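PRESS RELEASE - for immediate use

Posier says court waits are driving victims to drop out

Victims of sexual offences in the Erkora area are giving up on their cases before they ever see a courtroom, support charity Posier said today, and it wants sentencing hearings explained properly to those who do make it that far.

A survey of 136 people helped by the charity found that only 10 had been told in advance what sentence the offender might get. Just 5 were told they could ask for a review if they thought it too soft. Most heard the result by phone. Two read it in the local paper first.
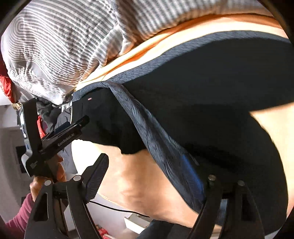 Striped bedding and orange fabric with a navy fabric item and a webbing strap.

Posier is calling for:

- a named contact at court for every victim, from charge to sentence
- a written note of the judge's reasons, in plain English, within 2 working days
- a call before the press are told, not after

A spokesperson for the charity said: "People sit at home waiting for a call. Then it comes, thirty seconds, he's not going to prison, bye. No reasons given, no idea what happens next. We had one woman ring us in tears on a Sunday becuase she'd only just found out there was a time limit on complaining."

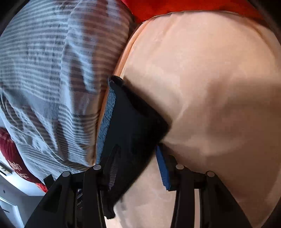
The charity is not asking for longer sentences across the board. Judges have to weigh up each case and many of those surveyed said they could have lived with the outcome if someone had taken them through it. What they could not accept was finding out second hand.

Copies of the full report, Left at the Door, have gone to the court office and to local councillors. No reply as yet from the court office. Posier will will publish any response on its website in full.

A drop-in for anyone affected opens in February at Ha House, Sultent, evenings from 6pm. Free, no appointment, no need to have gone to the police. Side entrance is step-free. 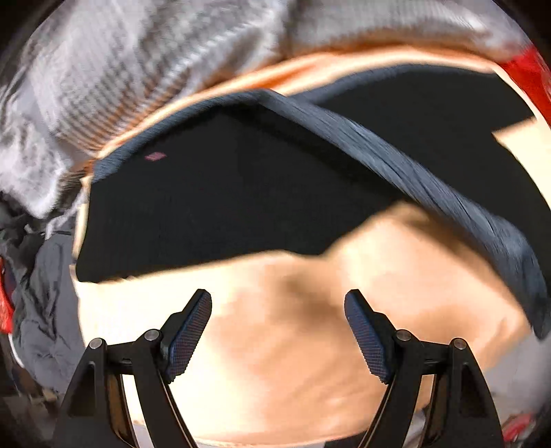
Notes to editors

Posier gives free support to victims of sexual offences in Erkora and Sultent. Survey replies were anonymous. Interviews by arrangement with the press desk, please don't turn up at the drop-in. Victims of sexual offences have a right to anonymity for life unless they choose to waive it.

ENDS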